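Mug tree keeps tipping over and enamel rims are chipping, any advice?

Posted by Innes Niven in Kitchen & Table

Hello everyone! I finally gave in and bought a mug tree in January, after years of stacking mugs in the cupboard and hearing that awful scrape every morning. It's a Bestberg, it cost me 15 dollars, and I do love the look of it. But if I hang the mugs in the wrong order the whole thing leans, and last Thursday it went right over with two mugs on it. Most of mine are enamel, so nothing smashed, but one has a nasty little chip on the rim now.

The tree is the kind with a round green base, a light wood pole and six pegs that stick out at all different heights. I've got the little light-blue mug with the dark rim standing beside it for now, and I'd like to know which peg it ought to go on before I load up the rest. 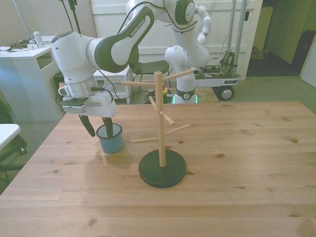 Ravindran Varghese
Start low and work your way up, and always put the next mug across from the last one — that's really the whole trick. My mother had one of these for years and she hung her heaviest mugs at the bottom and kept the top pegs for the tiny espresso cups (which we never used, but they looked lovely up there!). When you take mugs off, go from the top down. If it still wobbles, stick some felt pads under the base, but check that they're all the same thickness or you'll make it worse.

For the chip, dry it well after washing so it doesn't rust. If it's on the part you drink from, I'd retire that mug and keep pens in it.

Matlow576
just use hooks under the shelf. never had one fall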